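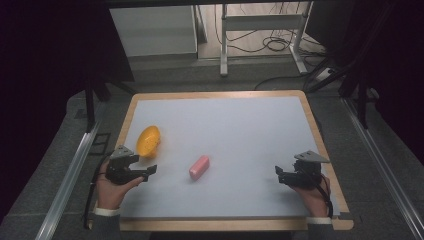 Fidelina Cabrera told us she expected table work to be dull, and by her second Thursday she was asking for extra shifts. She said the time goes quickly once you stop worrying about speed, and that her only real complaint was the parking.

Work with us > Casual roles > Tabletop tidying, Goninside

Mitora is looking for casual staff to do tabletop tidying at our Goninside rooms. We have 4 places to fill, starting in February.

The work

You will sit at a table and move small household things – a bowl, a block, whatever is on the list for that day – from one spot to another. Most tasks are short and are repeated many times with small changes to the layout. Between rounds you reset the table and tick off the sheet. You use both hands for most of the shift.

Hours and pay

Shifts run for 5 hours with a paid meal break. Day and evening shifts are available. We pay the casual rate for the centre, and there is a completion bonus of $192 for anyone who finishes the full block. Training is paid at the same rate as ordinary shifts.

You will need

– steady use of both hands
– to be comfortable sitting for long stretches
– eyesight good enough for close work, with glasses if you wear them
– the right to work in Australia

No experience is needed. Left-handed applicants are welcome. Please tell us if you have had a wrist or shoulder injury and we will talk through which tasks would suit you.

How to apply

Send a short note with your name, suburb and the days you can work. A résumé is fine but we don't require one. If your note looks like a fit, we will ask you in for a one-hour trial, also paid. Bring photo ID to the trial and wear sleeves that don't hang over your hands.

Contact: Mitora casual staffing, Goninside | © Mitora | Back to top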